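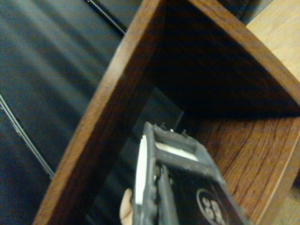

Brundby, 7 Aug 2025. Vosia, the furniture repair and storage workshop, is opening a new service for households that want old wooden boxes, chests and small cabinets cleaned, repaired and put back into daily use. The service is called Valari and takes its first orders from the public today. Much of the work is on the insides of pieces, where dirt collects in the corners and where the grain is often in better condition than on the outside. The reddish-brown box shown with this release has straight boards on its sides and a wavy grain of lighter and darker brown on one of its inner panels, and that kind of figure is easily lost under heavy sanding or a thick coat of stain. Valari work is done with light cleaning first, and sanding is used only when the customer has agreed to it in writing.

The service covers open boxes, lidded chests, drawers, bedside cabinets and small shelf units. Pieces can be solid wood or veneered. The longest side may not be more than 50 inches. Larger furniture will continue to go through the main Vosia workshop, where the terms and prices have not changed.

Vosia has run a trial of the service with customers in Brundby and Wragg. During the trial the workshop took in 353 pieces. Most were storage boxes and drawers that had been kept in garages, attics or spare rooms. The most common jobs were cleaning, regluing of corner joints and repair of lifted veneer along front edges.

"People bring us a box and ask whether it is worth keeping," said Bronisława Borkowska, who manages the Vosia workshop. "We look at the joints and the base. If those can be repaired at a fair price, we tell the customer what the price is. If they can't, we say so and the customer takes the piece home. There is no charge for that first look."

How the service works

Customers can bring a piece to the workshop counter in Brundby or to the collection point in Wragg. A member of staff checks it, fills in a condition sheet and gives the customer a copy. The sheet lists the size of the piece, the type of wood where it can be identified, any open joints, any missing parts and any areas where the veneer has lifted or chipped. Old labels, pencil marks and maker's stamps are also written down and are left in place unless the customer wants them removed.

The customer then chooses one of 3 levels of work.

Level 1, Clean. Dust and old wax are taken off the inside and outside. Inner corners are brushed out by hand. The piece is waxed or left bare.

Level 2, Repair. Everything in Level 1, with loose joints cleaned and reglued and lifted veneer laid back down. Small chips are filled and colored to match.

Level 3, Refit. Everything in Level 2, with new parts made where old ones are missing or can't be saved. This may include a new base, a new lid, runners, hinges or a fabric lining.

Standard turnaround is 4 weeks from the day the customer accepts the quote. Level 3 orders can take longer if hinges or matching veneer have to be ordered, and the customer will be told before work starts.

Simão Seixas leads the bench team for Valari. He said the inside of a box takes up more bench time than customers expect.

"The outside has been wiped and polished for years, so it is easy to see what you have," Seixas said. "Inside, you may have old paper, glue, a bit of lining and a lot of dust. You have to get all of that out of the corners before you can tell if a joint is sound. On a veneered panel we work along the grain with a soft brush and a barely damp cloth. Too much water will lift the veneer, and then you have a second job."

Matching of color and grain

Where a repair needs new veneer, the bench team will cut it from stock held at the workshop. Customers will be shown a sample next to their own piece before anything is glued. Sofia Azevedo, who looks after the veneer stock, said that an exact match can't be promised.

"Two sheets of the same wood can look very different, and an old panel has changed color with light and handling," Azevedo said. "We can get close on color. On a panel with strong wavy figure, the lines in the new part will not run on perfectly from the lines in the old one. We would like the customer to see that on the sample and decide."

Customers who prefer a visible repair in a plain wood can ask for one. Several did so during the trial, mainly for the bases of boxes used for tools or kindling.

Fitting boxes for new uses

Level 3 also covers changes of use. Trial customers asked for dividers for kitchen tools, linings for sewing supplies, and shallow trays that lift out so that the lower part of a chest can still hold blankets. Dividers are made to slide in and out and are not glued to the original boards. Linings can be made in felt or cotton and are fixed to a thin removable card.

Beverley Dunmore of Wragg used the trial for a chest that had been in her family's hallway. "It had shoes in it and the bottom was coming away," she said. "They put in a new bottom and a tray. The shoes are somewhere else now and we keep the table linen in it. The lid still sticks a little when the weather is damp, and they told me it would."

What the service does not cover

Valari doesn't accept pieces with active woodworm. These have to be treated elsewhere first. The service also doesn't cover painted pieces where the customer wants the paint stripped, boxes with electrical parts, or musical instrument cases. Musical boxes can be taken if the movement has been removed. Staff won't give a valuation or a date for any piece.

Customers should empty boxes and drawers before bringing them in. Keys should be taped to the outside in an envelope marked with the customer's name. Loose pieces of veneer, even very small ones, should be kept and brought along in a separate bag. Please don't glue or tape them back on, as tape can pull the finish away when it is removed.

Open bench sessions

In October, Vosia will hold open bench sessions at the Brundby workshop for people who would rather do their own cleaning and waxing. The sessions will be led by Cristóvão Fonseca and will cover brushing out corners, testing a finish, choosing a wax and clamping a small joint. Each person may bring one box or drawer. Places must be booked at the counter. Brushes, cloths and wax are supplied, and clamps can be borrowed during the session.

"Bring something you use," Fonseca said. "A kitchen drawer is fine. It doesn't have to be an antique."

About Vosia

Vosia repairs and stores household furniture from its workshop in Brundby, with a collection point in Wragg. Its work includes chairs, tables, cabinets and storage furniture. Valari is a service of Vosia and is carried out at the Brundby workshop by Vosia staff.

Press questions should be addressed to Bronisława Borkowska at the Vosia workshop, Brundby. Price sheets and blank condition sheets are available at both counters.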